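August, open day, Brollden

Doors at 10:00, last group out a little after 16:00. Notes typed up the same evening with some additions from Keisha's sheet. Rasa has the sign-in forms.

Groups of up to nine, twenty minutes each, same order every time: intro at the whiteboard, the printed parts, the desktop teardown cell, then questions by the door. Mahfuz did the intro. I drove the parts station in the morning and Keisha took it after lunch. Innes was on the teardown all day and skipped his break, so next time we schedule him one in writing.

Setup. Powered up both stations at 8:30. Dririne was on the build from the week before, no updates installed, as agreed. Ran the homing routine twice on each arm. The second arm gave the same joint warning on the first try that it gave in the spring, cleared on restart, did not come back. I have added it to the fault list again with today's time next to it. Checked both e-stops with Mahfuz watching. The one nearest the visitors had a folding chair in front of it. Moved the chair, put tape on the floor.

The episode counter stood at 1,294 when we started and 1,306 when we shut down. The dry runs before doors are in there too. I would have liked more, but every run in front of a group takes longer than a run by ourselves because we stop and talk. Nerys suggests leaving demo runs out of the count altogether. No decision yet. For now they carry the demo tag, and whoever pulls the set should filter on it.

Parts station. Plan was to show the approach and hold the talk around gray printed pieces, since people can handle a spare while the arm works. The spares went around each group and came back with fingerprints on them and one tab snapped. Print more tabs than bodies next time. Keisha's version of the talk is better than mine: she starts with the gripper linkage and moves the fingers slowly by hand on the spare gripper before anybody sees the arm move. I started with the arm and spent the rest of the slot going backwards. Speed was limited to the demo profile throughout. I asked twice for the full-speed profile to be taken off the menu for the day and it was still there. Did not use it.

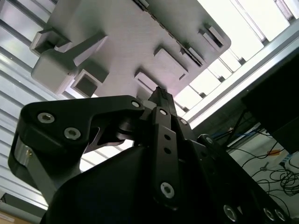
Asked in nearly every group: why put a camera at the wrist when you could have one on a stand over the table?

We use both if we can, but the wrist view stays close to the fingers wherever the arm goes, and for the last bit of an approach that is the view the operator looks at most. The overhead view is better for planning the move and for seeing where the cables have gone. If we had to give one up for this work it would be the overhead.

I should write that answer on a card. Mahfuz and I gave slightly different ones and a man who came around twice pointed it out.

Other questions worth keeping. What happens if it drops something (it stops only if we tell it to, and we explained the force limit). Can it feel (no sensing in the fingertips, motor current only). Does it learn while we watch (no, the recordings are used later and the training is done on another machine). A retired machinist asked about backlash in the finger linkage and I did not have a number for him. Took his email address. Rasa is going to measure it with the dial indicator and I will write to him when she has.

Muris sent two people from their service side for the 13:00 slot. They wanted the teardown and nothing else, so Mahfuz cut the intro short and I let them stay on into the next group. They brought up fasteners right away. Their own trial was with laptops, and they gave up on it over screws hidden under labels. Desktop towers are easier on that count. Their estimate for a manual strip-down of a tower was a good deal lower than ours, but their people do it all day.

Teardown cell. Innes kept the task small on purpose: camera over the board, approach, touch points called out, back off. No pulling of modules in front of visitors. He had a script for it and mostly stuck to it. The hard part to explain is cable clearance. To a visitor the board looks like the job, and the wiring is what we spend the time on. He had people guess which harness the gripper would meet first on the way in, and that worked well with the younger ones. I would put that into the talk permanently.

Lighting was a problem from about noon on. Metal surfaces in the case were blowing out in the wrist view. We lowered the exposure by one step at lunch and lost detail in the dark areas, so Innes put it back for the 14:00 group and left it. A diffuser on the overhead lamp is the obvious fix. Nerys has one from the old Ķēniņš rig – she will look for it, and if it is gone we buy one. 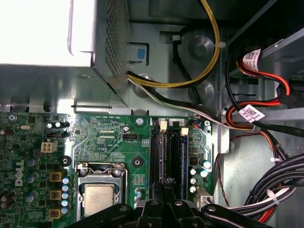
We also talked about swapping the case for one with the drive area stripped out, which would give the wrist more room on that side. Innes is against it. His view is that a tidied case teaches the operator nothing and that visitors from the trade would see through it. Agreed to leave it as it is for the next open day and to make up a second, stripped case for training new operators only. Keisha will label both so they don't get mixed.

One unplanned stop at 14:40. Innes hit pause when a cable was getting close to the left finger, backed out along the same path, restarted from home. Under two minutes. Logged as an operator stop. The group liked it better than the clean runs, judging by the questions.

Shutdown. Arms parked, air off, logs copied to the shared drive under the Brollden folder. Disk on the recording machine is fuller than I thought: 1,456 files still sitting in the temp directory, most of them from before today. Not deleting anything until Rasa has compared them with the backup.

To do
– Rasa: backlash measurement, temp directory check
– Nerys: diffuser
– Keisha: labels for the two cases, reprint tabs
– Mahfuz: answer card for the wrist camera question, send slides to Muris
– Innes: write up the cable guessing bit as a page for the talk
– me: joint warning on the second arm, full-speed profile off the menu, email to the machinist

Key for the side door is back on its hook.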